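Wonen Shared Kitchens Board > Counters and Storage > Beverage stations

Topic: Placement of the coffee station on a long counter run

laitinen_house_office
Posts: 198
The office of Laitinen House requests the views of members on the arrangement of the coffee station in our ground floor kitchen. The building dates from 1889, but the kitchen was refitted in April with a white countertop, dark wood-grain lower cabinets and dark gray tile behind. The coffee station occupies one end of the counter. It consists of a single-cup brewer, a pod carousel, a small wooden stand and the cups.

Residents have submitted written comments on the following points:

1. Whether the carousel should stand to the left or the right of the brewer.
2. Whether cups should be kept on the counter or in a cabinet.
3. The routing of a long dark cable which at present passes over the counter and down in front of the cabinets.

The house rules state only that "the coffee area shall be left in good order." A more exact wording is to be adopted, and replies will be taken into account in the draft.

Dean Tindall
Office, Laitinen House

multton_kitchens
Point 3 should be dealt with before the others. Our written standard at Multton does not permit any cord to hang over the front edge of a counter in a shared kitchen. A person passing with a bag or a tray can catch it, and so can a child. The position of the pods is a matter of taste and can wait.

If the cable belongs to an appliance at the wall, it should be gathered behind that appliance and fastened. If it serves something which is used only from time to time, it should be unplugged and put away after use. Please confirm which appliance it belongs to.

Rowhouse Steward
I agree with the previous reply as to the cord. On the carousel, I would ask the office to consider how much clearance the brewer needs. The lid handle on many of these machines rises well above the body when open. Under a low shelf or wall cabinet this becomes a nuisance, and users begin to pull the machine forward to the counter edge. It is then left there.

We solved this by marking the correct position of the machine with two short strips of tape on the counter. The strips are still in place and the machine is generally found between them.

bramblecourt
The carousel belongs on the left. Most of our residents take the pod with the left hand and lift the handle with the right. We tried it on the right for a month and received complaints, chiefly that sleeves brushed the cups.

northstair_admin
I must respectfully disagree with bramblecourt. The side is determined by the outlet. If the outlet is to the right of the machine, the carousel goes left so that nothing heavy stands on the cord. If the outlet is to the left, the carousel goes right. Hands do not come into it. We have left-handed residents and right-handed residents and I have yet to receive one comment on the subject.

bramblecourt
The residents of one house may be more patient than those of another. I stand by what was reported to us.

northstair_admin
Noted.

multton_kitchens
May I ask members to return to the question of the cord. I have seen no answer yet as to which appliance it serves.

laitinen_house_office
The office thanks members for their replies. The cable has not yet been traced along its whole length. It comes from the area of the wall outlet, crosses the counter in front of the cups and goes over the front edge. I will ask the maintenance desk to trace it and will report the result in this thread.

In answer to Rowhouse Steward, the lid can be raised fully where the machine now stands. The tape is a sensible idea, although I expect some objection to tape on a new countertop.

With regard to the side, the carousel is on the left and the outlet is beyond the machine to the right. Both schools of thought are therefore satisfied for the present.

Pantry Clerk
I should like to address point 2, which has been passed over. Cups on an open counter gather dust and crumbs, and in a shared kitchen it is never certain whether a cup is clean or has been set down by someone who intends to return for it. Our rule is that clean cups are kept in the wall cabinet and that any cup on the counter is treated as used. It is washed and put back by whoever is on duty that evening. There was resistance for the first week only.

A small dish beside the brewer is acceptable for spoons or for a cup in use. Anything larger than a saucer fills up with sugar packets and receipts.

Rowhouse Steward
The rule described by Pantry Clerk is workable where there is a wall cabinet within reach of the brewer. In our kitchen the nearest is across the room, and residents did not walk to it. We permit cups on the counter provided that they stand together, next to the stand and away from the drip tray. It is less strict and it has been followed.

Pantry Clerk
I accept that distance matters. I would still ask that a limit be written down. Ours is 4 cups on the counter at any time during the breakfast period and none at night.

tukoretti_user
Our house uses the Tukoretti shelf riser in place of a wooden stand. It allows the cups to go beneath and the bottles on top, so the same part of the counter serves for both. I mention it for information only and have no connection with the maker.

bramblecourt
We had one and removed it. The space beneath was difficult to wipe and the taller cups had to be tilted to get them out. A simple wooden stand near the wall is adequate, provided that what is on it is used regularly and is not merely being stored there.

tukoretti_user
The taller model has more room beneath. I agree that it must be lifted for cleaning.

northstair_admin
Whichever stand is chosen, I recommend that the rules name a length of counter for the station and not only a list of objects. We allow 30 inches. Items outside that length are moved to the lost property shelf. Before we adopted a fixed length, the coffee station advanced along the counter until it met the toaster.

laitinen_house_office
November 5, 2024

The following wording is proposed for the house rules. Members' comments are invited before it goes to the residents' meeting.

"The brewer shall stand with its drip tray on the counter and its lid free to open. The carousel shall stand to the left of the brewer. Cups in use may be kept beside the wooden stand. No cord shall pass over the front edge of the counter."

The length of counter has been left out for the time being, as has the tape. I attach the station as it stands under the present rule, with the carousel and brewer at the near end, the stand toward the wall with a bottle and a container on it, and one of the cups with the red markings next to it. Multton_kitchens will see the course of the cable, which remains an open item with the maintenance desk. Members who wish to propose a different position for the stand are asked to refer to the attachment when doing so.

Dean Tindall
Office, Laitinen House
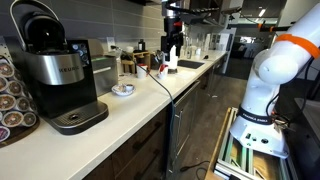
Related topics in Counters and Storage

Descaling rota for shared brewers: who signs the sheet?
Wooden stands near tile, oiled or varnished
Wording for notices above the sink
Pod storage for houses with no wall cabinet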